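Storage and Return of Shared Supplies in Student Workrooms
Final report, Applied Studies Project

Introduction

Shared workrooms depend on supplies that pass through many hands. Our project looked at how students at the Shemweta campus borrow and return small tools and first aid items, and whether a simpler storage plan would reduce the time spent looking for them. The work began in April and covered 6 rooms, all open to students from more than one department.

Background

Until last year each room kept its own inventory. The lists differed in format, and two of them had not been revised since the rooms were opened. The department then adopted Trakness, a sign-out sheet system kept on a shared drive. Staff told us that sign-outs were usually entered but returns were often left blank - a pattern we also found in our own review of the sheets. A screwdriver with a black and orange handle is typical of the items covered by the system: small, in frequent use, and easily left in another room.

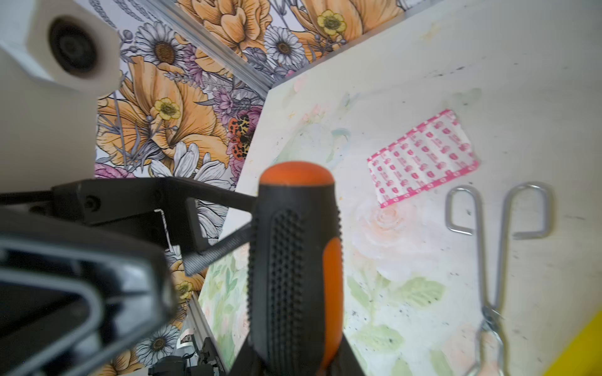
Method

We reviewed about 600 sign-out entries and distributed a short questionnaire, to which 49 students replied. Questions concerned the time spent searching, the clarity of labels, and the reasons for late returns. Rooms in the Proretti building were surveyed a second time after labels had been placed on the shelves.

Results

Late returns were most common at the end of the day. Many respondents wrote that they did not know where an item belonged and had left it on the nearest table. Mixed storage was a related concern: bandages, tongs and screwdrivers are used for different purposes, yet several rooms listed them under one heading. Open bins were preferred to drawers in 9 of the written comments.
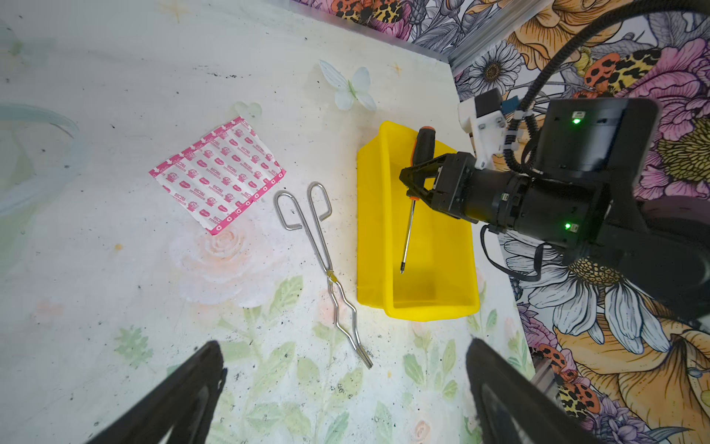

One respondent, Jisen, wrote that labels alone would not help much unless the sign-out sheet used the same names as the shelves, and asked that returns be recorded at the door. We consider this a reasonable request and have included it below.

Recommendations

The sheet and the shelf labels should share one set of names. First aid supplies should be listed separately from tools and checked monthly. A return column should be posted at each exit - on paper at first, with entries copied to the shared drive every Friday.

Limitations

The questionnaire was voluntary, and evening users are probably underrepresented. Search times were estimated by the respondents and were not measured.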